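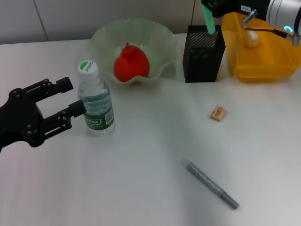
Consumer Claims, handout 4
February
By Treasa Lynch

Most of what we call "pure" on a label has never been defined for the reader. Start there. Who measured it, and against what?

Take the Drestum survey from your reading pack. It says people prefer the taste of bottled water to tap. It asked 44 shoppers, all of them in the bottled water aisle, and the pour was not blind. I would not bet lunch on it.

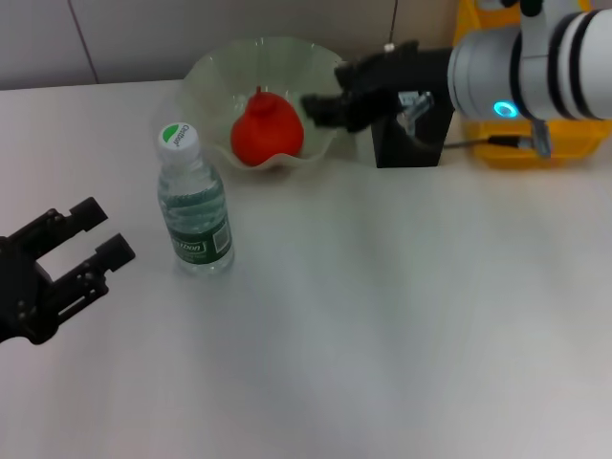
Bottled water with a green wraparound label.

Mulcahy does better, with 200 tasters and unmarked cups, but the two waters were served at different temperatures – a flaw the paper mentions once, in a footnote.

Ciarán Ó Súilleabháin will argue the other side in seminar. Let him, then ask for his sources.

For next time: read Irham, chapter 2, and write roughly 500 words on one claim from a label in your own kitchen. Copy the claim exactly as printed.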